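Your Desk Needs a Plush Pig
12 May 2022

Can we talk about toys on desks? I mean real, squashy, slightly silly plush toys, on the desks of grown people with jobs and deadlines. I'm for them. I'm so for them that I've been arguing about it since lunch with a friend who keeps nothing on her table except a keyboard and a look of disapproval.

Her case is that a white desk is a beautiful thing and you shouldn't clutter it. I have a white desk too (a Fenska, bought used, 40 dollars and a sore back), and I agree it's beautiful for the first week. After that it gets smudges and scuffs like every white desk ever made, and then you're just looking at smudges. Put something pink on it and you're looking at something pink!
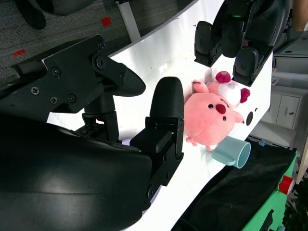 Pink pig, a friend with magenta ears, and a pale blue mug on its side.

Look at that pig. Bead eyes, a snout, one stubby little arm. It has the two things I want from a desk toy, which are a good face and a body that doesn't care how it lands. Vinyl figures tip over and chip. Snow globes leak (ask my old tax papers). A plush pig falls on its side and looks like it meant to lie down all along.

People will tell you a plant does the same job. I love plants, and I've killed 8 of them. There's also the whole world of serious desk accessories, the walnut trays and the brass pen rests. Kutent sells a catalog full of them, 400 pages, and I read it in the bath like a novel. But I've never once picked up a pen rest in the middle of a bad phone call and squeezed it.

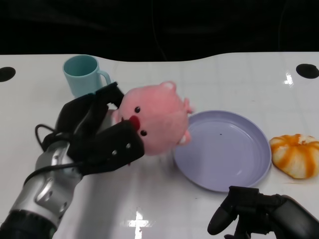

And the squeezing matters to me more than the looks. Fuzz is nice to touch. We spend all day with our hands on hard, smooth things - keys, phones, the desk itself - and a soft round animal is such a relief after that. I keep two within reach, the newer one from a market stall in Cosstead, and I reach for them far more often than I reach for my stapler.

My only rule is to stop before it becomes a collection. Two is company for each other. Any more and you've got a shelf to dust, and you'll end up moving the whole herd every time you want to eat a sandwich at your desk.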